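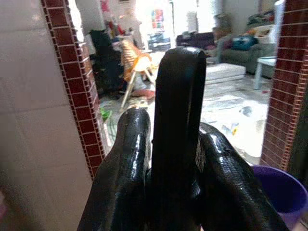
Figure 4.1 A gripper at the doorway of a cluttered living space.

Chapter 4
Planning and Paying for a Home Robot

Look at the floor in Figure 4.1 before you look at any price list. A buyer who begins with the room asks better questions: How wide is the door? What is lying between the sofa and the wall? Which of those things should a machine pick up, and which should it leave alone? This is my favorite part of the whole subject, and you can start on it with a tape measure and a notebook!

In this chapter you will draw up a full equipment plan for one household. We follow Hashini Jayasinghe and Elango Unnithan as they plan a tidying robot for a busy family home, with 32 weeks to go from first visit to daily use. They compare two suppliers, Mident and Vollent, and they change their minds more than once (so will you, and that's fine).

4.1 Start with the jobs

A job list is a plain table with one line per task. Write what gets handled, where it lives and how often the task comes up. "Tidy the floor" is too big to budget for. "Pick up a cloth from the tile" is a job, and so is "move a long stick out of the way." Each line leads to something you may have to buy: a longer arm, a softer fingertip, a second gripper. Hashini's first list ran to 52 lines. After a morning with the family she and Elango had it down to 27, and the plan got much easier to price.
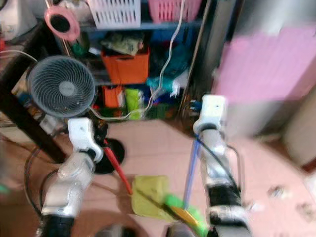 4.2 One arm or two?

Two arms can hold and sort at the same time, and they are great fun to watch. They also bring two sets of cables, two sets of spare parts and twice the checking. Go back to your job list and mark every line that truly needs both hands. If only a few are marked, price the one-arm version first and keep the second arm as a later purchase.

Grippers deserve their own line in the budget. Fingers that suit a soft cloth may do poorly on a hard, heavy-looking part with a round body, so ask each supplier for a trial with your own objects — the odd ones especially.
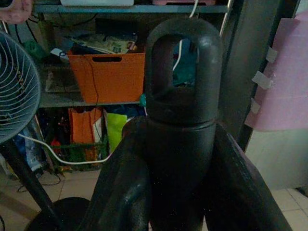
Set aside money for wear as well. Finger surfaces get scuffed, cables get tugged, and a small part on a slow order can stop the whole project. Elango's rule is to have one spare set of fingers on the shelf before the first working day, and to write the reorder time next to the price. In Section 4.3 we put these costs into a month-by-month sheet, beginning with February.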